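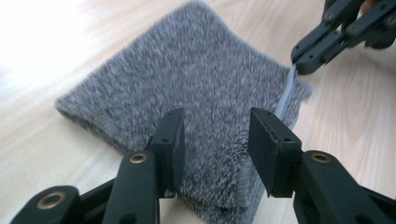
**Figure 3.** Two hand-held grippers on the gray plush. The far one is pinching the pale lining at the edge of the fold.

### 4.2 Building the grippers in a shared shop

I built both grippers at Kistow, the shared workshop where I rent half a bench, and most of what I learned came from getting the linkage wrong first. The first version, which I called Brustus, had a single pivot on each finger, so the pads swung through an arc and met at the tips before they met anywhere else. That's fine for picking up a bolt. It's miserable for cloth, and I spent most of January pretending otherwise. The current version (Pearce, named after the street the shop is on) uses a parallel linkage, so the pads stay facing each other as they close. You can see the brass bushings at the pivots of the near gripper in Figure 3, and those were the best upgrade of the whole build. Before them I was running steel pins straight through printed holes, and the holes went oval so fast that I could wiggle the pads by hand.

The bushings are a press fit. I print the holes a little tight, clean them up with a hand reamer, and squeeze the bushing in with the bench vise and a scrap of pine — no hammer, please, I cracked two links that way. If a bushing goes in crooked I throw the link out and print another. Reprinting one is cheap and the shop's printers are usually free at 6 in the morning, when I like to work anyway.

Everything structural is matte black plastic. I did try a glossy filament for one set and went straight back, since the highlights confused my tracking code and I already had enough glare coming off the table to deal with.

### 4.3 Why plush is such a pain

My test fabrics came from the remnant bin at Zakcombe, and the long-pile gray one turned into my favorite because it broke everything. On a thin cotton towel, closing the pads until the motor current rises is a decent sign that you've got hold of something. On plush, the current creeps up gradually as the pile squashes down, and there's no clear moment where the grip begins. With Brustus I'd set a threshold, get a lovely lift, fold the piece again and come away with a few hairs.

What helped was going for the lining. It's smoother and paler than the pile, so it's easier to spot at an edge, and a pad can get a proper bite on it. I now use the two grippers for different jobs: one sits around the body of the fold and steadies it, while the other goes after the edge and peels up a bit of lining. The hand-held versions made this much easier to work out than the motorized ones did. I could just try a motion with my own wrists, feel where it snagged, and change the approach angle before writing a line of code. My hands worked out the low, slightly sideways entry well before I could have explained it.

I logged 51 edge pickups by hand on the plush before moving the grippers to the motorized mounts. I wouldn't read too much into that number (it's one person, one bench and one stubborn piece of fabric), but it was enough to pick a starting angle and a pad opening for the controller. The opening matters more than I'd guessed. Too narrow and the lower pad plows into the fold and shoves the whole stack along the table; too wide and you grab several layers at once, which ruins an unfolding task right at the start.

Pad surface is the part I'm least happy with. The inner faces have a light texture, and I've tried coarser ones that hold better but pull fibers loose, and then the fibers pack into the texture and it stops holding. I keep a stiff toothbrush on the bench and clean the pads every 5 pickups. A replaceable face that slides off would be nicer, and there's a half-finished one in my drawer at Kistow that I'd like to get fitted before I run the motorized tests again.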